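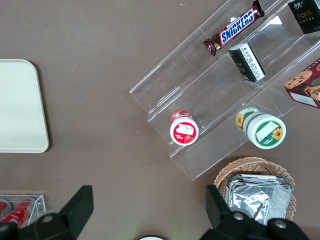
Fig. 4. Clear stand on a brown tabletop, with snacks on it. Snickers on an upper step, jars on the lowest.

Section 4: Stocking the Stand

You have reached Section 4, so your Gremoro tiered counter stand is out of the box, the film is off both faces of every panel, and you have washed it once in lukewarm water with a drop of dish soap. If the stand looks slightly milky, the film is still on. Go back to Section 2. We get more mail about this than about everything else we sell put together.

This section covers what goes on the steps, in what order, and how to take it off again. It applies to the Cele (short) and the Selteo (long). Where the two differ, we say so.

4.1 Before you start

You will need:

The stand
Whatever you plan to put on it
A soft, dry cloth
A patch of table bigger than the stand
A small pad of sticky notes, if you are the kind of person who dates things

Gather everything you want to display and put it on the table next to the stand. Look at the pile. Look at the stand. Remove a third of the pile. You will skip this step, and we will meet again in 4.6.

CAUTION: The front corners of the bottom step are square and they are sharper than they look. Do not let the stand overhang the table at hip height. The stand will be fine.

4.2 Placing the stand

1. Wipe the table. Acrylic slides beautifully on crumbs.

2. Set the stand down with the lowest step facing the side people will reach from. It sounds obvious until you have built the whole display facing the wall.

3. Straight or diagonal, as you prefer. A diagonal stand lets people come at it from two sides and makes a small selection look bigger. It also eats more counter, so try it empty first.

4. Press down lightly on each corner of the base. If it rocks, turn the stand a quarter turn and try again. If it still rocks, it is the table. Fold a piece of card and put it under the table leg, never under the stand.

5. Keep the stand out of direct sun. Acrylic can take it. Chocolate can't, and a bar that has melted and set again inside its wrapper is a sad thing to hand to a guest.

NOTE: In a heated room in December, check how close you are to the radiator before you start. Stands have a way of migrating toward radiators over the holidays, along with everyone else.

4.3 Loading order

Always load from the bottom up. The weight goes low, the stand stops skating around, and you won't knock a jar with your sleeve while fussing over a candy bar.

1. Jars first, on the lowest step. Stand them upright with the lids facing up. Most snack jars carry their best artwork on the lid, and on the bottom step the lid is what people see when they look down. In Fig. 4 the white jar with the red lid and the larger one with the green lid both do this nicely. The sunflower on the green lid can be spotted from across a kitchen.

2. Leave a hand's width between jars. Measure with the hand of the largest person in the household. Jars packed shoulder to shoulder look very professional right up to the moment somebody wants the middle one.

3. If two jars differ in size, don't try to even them out with folded paper, coasters or an upturned saucer. We have seen the saucer. Let them be different sizes.

4. Small boxes next, on the steps behind. A narrow box can stand if its base is flat and it doesn't wobble when you tap the step. If it wobbles, lay it down.

5. Bars go on the upper steps, lying flat. A wrapped bar is light, it doesn't roll, and the name is printed along its length. Turn it so the lettering faces up. The crimped ends may stick out a little past whatever you have lined them up with. Leave them alone. Pulling a crimp to neaten it is how bars get opened by accident, and then somebody has to eat the evidence.

6. Large boxes last, at the ends. Cookie boxes make good bookends. They can rest at an angle against the end of the stand provided most of the box's weight is on something flat.

CAUTION: Do not lean a full box on the top step alone. The top step is for things you could comfortably balance on two fingers.

4.4 Which way should things face?

Our first manual, which we have tried to buy back, said that all products should face forward. Customers then spent entire evenings turning boxes around. The current advice is gentler.

1. Face the picture side out if you want people to take things.

2. Face the label side out if your guests have allergies, or read ingredients for pleasure. A white label panel is easy to find, and people will stop picking up every box to look for it.

3. Mix the two if you can't decide. Nothing bad will happen.

4. If a package is printed in a language some of your guests don't read, put a sticky note on the table in front of it saying what is inside. Stick it to the table and keep it off the acrylic. Sticky notes peel off acrylic cleanly for a week or so and then change their minds.

NOTE: Clear steps show the undersides of things. Anyone seated at the table will be looking up at the bottoms of your jars on the higher tiers. If a jar has a price sticker underneath and it was a gift, now is the time.

4.5 Weight limits

Cele: 300 grams on any step above the lowest.

Selteo: the same for the upper steps, and 2,000 grams on the lowest, spread out. One heavy object parked in the center of a long step does not count as spread out, however modest you feel it is.

The printed weight on a package tells you what is inside it. The jar is extra. If you aren't sure, use a kitchen scale. If you don't have a kitchen scale, put it on the bottom.

The steps will flex slightly under load. This is normal for acrylic and is mildly alarming the first time. A step that stays bent after you clear it has been overloaded, and the warranty in Section 9 has some opinions on that.

4.6 If it doesn't all fit

Welcome back. You have a stocked stand and a leftover third of a pile.

1. Do not stack jars. A jar with a smooth lid on top of another jar with a smooth lid is a plan with one outcome.

2. Do not fill the space underneath the steps. It looks like free storage. Reaching anything in it means lifting the stand, with everything on it, using one hand.

3. Put the overflow beside the stand on the table, ends lined up with the steps. A box or two next to the stand looks deliberate.

4. Put whatever is still left in a cupboard. It becomes your restock supply, and you become a person with a restock supply.

If this happens every time, the Selteo is longer than the Cele. We mention it only for completeness.

4.7 Restocking

1. Take out the older packages before you put in the new ones, and return the older ones to the front.

2. Check dates while you have them in your hand. Jars are the usual offenders, as they look full from the outside long after they should have been finished.

3. Open a jar away from the stand, over a plate. Crumbs on clear acrylic are visible from anywhere in the room, and powdered sugar gets into the joints and lives there.

4. Once a jar has been opened, move it to the end nearest the seats. People will look for it there, and they will stop opening the second one.

5. Empty wrappers are not stock. We wish we did not have to print this.

4.8 Cleaning a stocked stand

You can't. Unload it first, top to bottom, the reverse of 4.3.

1. Lift each item straight up. Dragging a box along a step leaves fine scratches, and fine scratches catch the light in exactly the spot you look at most.

2. Wipe with a damp soft cloth, then a dry one. Work along each step from one end to the other.

3. Do the front edges last. They pick up fingerprints, and their bright highlights are half the reason anyone buys a clear stand.

4. Let it dry fully before you reload. Paper labels stick to wet acrylic, and the label usually loses.

CAUTION: No window cleaner, no alcohol, no scouring pads, and no dishwasher. The dishwasher turns the stand into a different shape. We have been sent photographs.

4.9 Quick troubleshooting

Bars slide forward when the table is bumped.
Turn them so they lie along the step, or bump the table less.

A small box keeps falling over.
It wants to lie down. See 4.3, item 4.

The stand squeaks when loaded.
Two panels are rubbing at a joint. Unload, press the joint home with your thumbs (Section 3.2), reload.

The stand is always empty.
Working as designed. See 4.7.

The stand is always full, apart from one gap in the same place.
Buy more of whatever goes there.

Spare feet and replacement steps can be ordered from our Wukari workshop. Have the model name ready; it is molded into the underside of the base, where you will now have to unload everything to read it. Consider writing it inside the cover of this booklet first.

Section 4 revised 28 Feb 2023. Continue to Section 5: Joining Two Stands End to End.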